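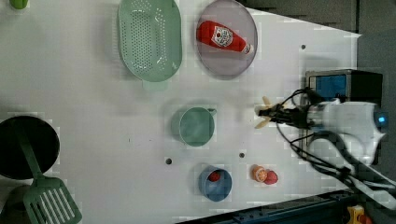 Item 2: arm at the toy kitchen table, tan fingers open, nothing held.

MINUTES, GRIPPER COMPARISON MEETING
Plalville site, December 29, 2022

1. Previous minutes
Accepted with one correction. The Kekon controller was updated before the baseline runs.

2. Finger comparison
Two finger sets were tried on the same arm: the tan set and the Lowther hard set. Total grasps attempted: 439. Failed grasps were 16 with the tan set and 128 with the hard set. Most failures with the hard set were on cups, where the fingers closed on the rim and slid off. Toy fruit gave few problems with either set. Neither set picked up the plate reliably when the ketchup bottle was lying on it. The bottle is to be removed first in all scripted runs.

Agreed: tan set stays on the arm until March. Hard set goes back to Lowther with the failure log.

3. Overhead camera
The item detector was checked against the standard layout. The colander was found every time. The spatula was sometimes merged with the pan beneath it. The holes in the tabletop were twice returned as small objects. A fixed mask will be added for these.

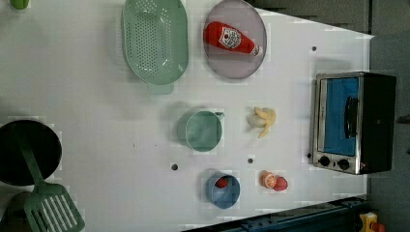

Clornico replied by email that a mask would hide real items placed over a hole, and asked for a size filter instead. The meeting accepted the point. Both options will be run on the 271 stored views before a choice is made.

4. Controller
The Kekon unit stopped twice on a force limit while the gripper was closing. The limit was not changed. Logs to be sent to Kekon with the finger set noted for each stop.

5. Actions
- Return hard set to Lowther.
- Compare mask and size filter, report at next meeting.
- Add plate and bottle order to the run script.
- Send stop logs to Kekon.

6. Next meeting
To be set once the filter results are in.

Related items
Minutes: arm mounting and cable routing
Test plan: finger sets, second round
Kekon controller: update notes
Overhead camera calibration sheet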